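3.2 Where small things end up

The most rewarding part of the home visits was the part we had planned least. We had gone in to record storage furniture, which is what the housing literature tends to record: closets, cabinets, shelving, the linear feet of each. What people wanted to show us was the stuff that never gets as far as a closet. Again and again the tour of the kitchen slowed down at one stretch of surface where things had come to rest, and the person showing us around would begin to tell stories.

We call these stretches landing zones, following the usage in Griffiths' earlier fieldwork notes from the Kinow apartments. A landing zone is any horizontal surface that receives objects with no fixed home, or objects whose home is too far away to be worth the walk. In the survey, 329 households answered the full set of questions on surfaces, and more than 60 percent of them named at least one spot of this kind without being prompted. That delighted us. The question only asked where the household kept "things you use every day," and we had expected people to name drawers.

Landing zones have a grammar of their own. Paper goods, drinking vessels and shallow dishes come up in the diaries far more often than tools or electronics. Dishes matter especially, as they act as a small zone inside the larger one: coins, rings, rubber bands and keys gather in them and then stop moving. One diarist in the De Haan building wrote, "The dish is where I put it when I mean to decide later." Another kept a list of everything she took out of hers on a Sunday, and it ran to both sides of an index card.

Tall objects do a different job. Bottles, vases and upright holders give a zone its back edge, and people arrange the low things in front of them, often without noticing that they do so. When we asked participants to clear a surface and then set it up again from memory, the tall objects almost always went down first and close to where they had stood before. The low things drifted. We find this a lovely result, and it agrees with what the diaries say about reaching: the hand goes over or past the tall thing only when it has to.
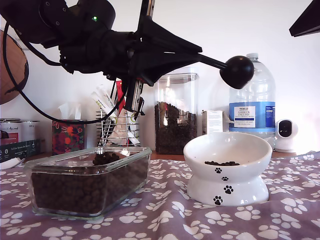
Figure 3. Low and tall items set out close together: glass dish, wire holder, tissue box and large water bottle.

The mix of materials is also worth a comment. Glass and wire were both described by participants as "light," even when the items themselves were heavy, and light-looking items were allowed to stay out longer. Opaque boxes were tolerated if they were in daily use. Tissue boxes are a good case. They turned up in diaries from every building in the study, they were rarely called clutter, and they were moved more often than anything else on the surface, usually a few inches at a time to make room for something new.

Differences between buildings were smaller than we had guessed. The Brosano units have deeper counters than the others, and their residents did report more items per zone, but the kinds of items were much the same. What did vary was the number of zones. Households with a hall table tended to describe 2 separate zones with a clear split between them (outdoor things near the door, everything else in the kitchen). Households without one described a single, busier zone and a good deal more negotiation over it. Several couples disagreed cheerfully in front of us about who had put what where.

We should be careful about how far the diaries can carry us. They were kept in January, when coats, gloves and cold remedies are all in play, and a summer round would surely bring other things to the surface. Diarists were also asked to write in the evening, so the morning rush is underreported. The surface maps drawn up with Ziltell's floor plan sheets help a little, though they record position only and say nothing about how long an item had been there.

Even with those limits, the pattern is strong enough to take seriously in design. A counter drawn as empty workspace will be used partly as storage from the first week, and residents will build a back edge out of whatever tall things they own. Section 3.3 takes up the question of whether a shallow ledge at the rear of the counter – cheap to build and easy to wipe – would support the habit or simply give it more room to spread.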